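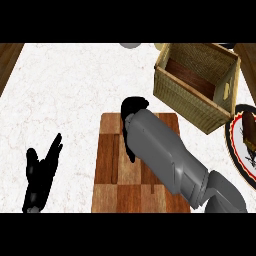
Print this page | E-mail this page

Left and right arms do not agree on counter height

Our group maintains a two-arm kitchen cell in the Hivemside simulator. After the last update, the left gripper stops over the marble at the height we command. The right gripper, given the same height above the cutting board, makes contact with the board. Both arms were homed before the test. We would like to know which settings should be reviewed before we file a fault report.

Posted by Wondesico Lab Desk, 10/5/24

Wai-kit Lu
Please confirm which surface each arm uses as its zero. In a default cell both arms measure from the countertop, and the thickness of a board is not added. If your board is 20 mm thick, a command of 20 mm above the counter will place the fingertips on the wood.

The recommended procedure is as follows. Move both arms to the park position. Open the cell file and enter the board as a work surface with its own height. Reload the file, home each arm separately, and then lower each gripper in steps of 2 mm from a clearance of 60 mm. Record the height at first contact. If the two arms still differ after the board height is subtracted, the base offset of one arm is wrong and should be entered again by hand — the automatic routine does not correct it.

Please also check the finger length in the tool table. An update can return one arm to the standard fingers and leave the other as it was.

Kwok
We had fault code 202 with something similar in December. Reinstalling cleared it. I did not keep notes.

Drakance Support Group
We concur with the first reply. Members are asked to save a copy of the tool table before any reinstallation, as custom finger lengths are not retained.

This site uses cookies to remember your settings. Accept | Decline

Contact the moderators | Copyright Hivemside Community Help | Back to top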